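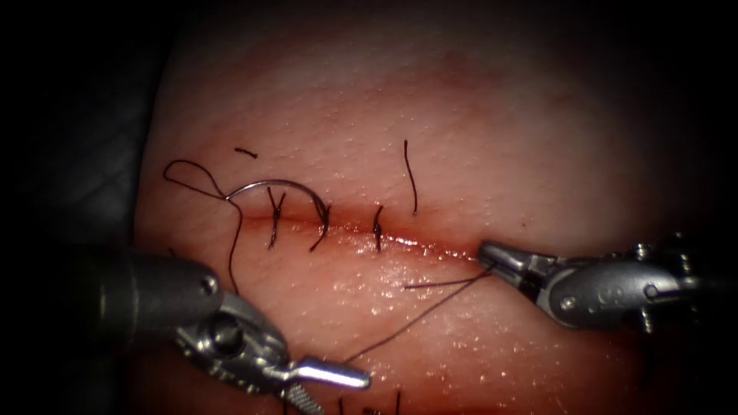

Subject: Re: Day surgery moving to Draltedton, bus times

Pitville Neighbors list archive, thread view

Earlier message in this thread:

> Does anyone have the final word on the move? My mother is down for a hernia repair in November and the letter she got still has the Pitville address on it. When I called the desk they told me to wait for a second letter. She doesn't drive and I work mornings. If she has to be in Draltedton at 6:30, I don't see how she gets there on the bus.
>
> Also, does the shuttle still run from the old mill lot? The sign is up but I haven't seen the van.
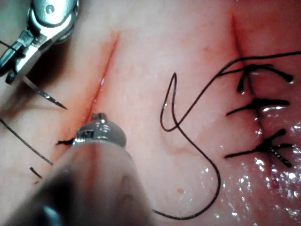 By Omid Hashemi
Posted to the list 2019-06-17

I went to the open meeting at the Pitville clinic and took notes. I will answer what I can.

The move is settled. Day surgery at Pitville stops at the end of October, and everything booked from November on goes to Draltedton. That covers hernias, gallbladders, hands and feet, and most skin work. Eye surgery already went last year. Blood draws, X-rays, stitches out and the wound nurse all stay in Pitville, in the same hallway as now.

The letter with the old address is a known problem. They print from a list that was made up before the vote. If your letter has a November date on it, go by the date and ignore the address. A second letter is supposed to follow, but the woman at the meeting would not say when. Call the booking line, not the front desk. The front desk can't see the surgery calendar.

They gave out a sheet with last year's figures. Pitville did 1,967 day cases and Draltedton did 3,332. The argument is that one full staff can handle both, and that Pitville has been borrowing nurses to keep its rooms open. I asked whether the Draltedton waiting room was going to be any bigger. It is not, but they plan to spread the arrival times out more.

On the bus. The first one from Pitville gets to Draltedton at 7:10. It stops at the courthouse and you walk up the hill from there. Anyone told to come at 6:30 can't use it. You can ask for a later arrival when you book, and the booking line is meant to write down that you have no car. Ask them to read it back to you.

You can't take the bus home by yourself after a general anesthetic in any case. They want an adult with you, and they will cancel you at check-in if you have no name to give them. This rule is not new, but at Pitville a lot of us could get a neighbor to walk over.

The shuttle from the mill lot is run by Arabzadeh, the same company that does the school vans. It has been off since the spring. They said the contract is out for renewal and that the stop may be moved to the library. Until then the sign means nothing.

Parking in Draltedton is free for the first 2 hours and then you pay at the machine by the door. Bring coins. The lot on Trostereck Street is farther off but has no limit.

There is also a fund for rides, which pays back mileage for people on a low income. The total for the year is $900, so I would get a form in early. The forms are in the rack by the pharmacy window. 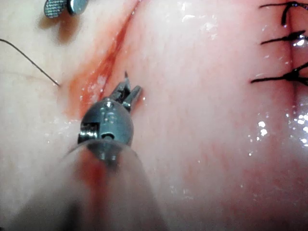 One reader wrote to me off the list that the follow-up visits worry her more than the day itself. After her knee she had to go back four times in three weeks, and each one meant a half day off for her son. She wants to know if the checks can be done in Pitville even when the surgery was not.

I put that to the booking line this morning. For most cases the answer is yes, if the surgeon signs off on it. You have to ask before you leave Draltedton on the day, and the wound nurse in Pitville needs the discharge sheet in her hand, so keep your copy. Knees and hands go back to the surgeon for the first check.

The next open meeting is in the clinic lunchroom, side door, and the date will be posted at the post office. If you have gotten the second letter already, please write to the list and say what address is on it.

Omid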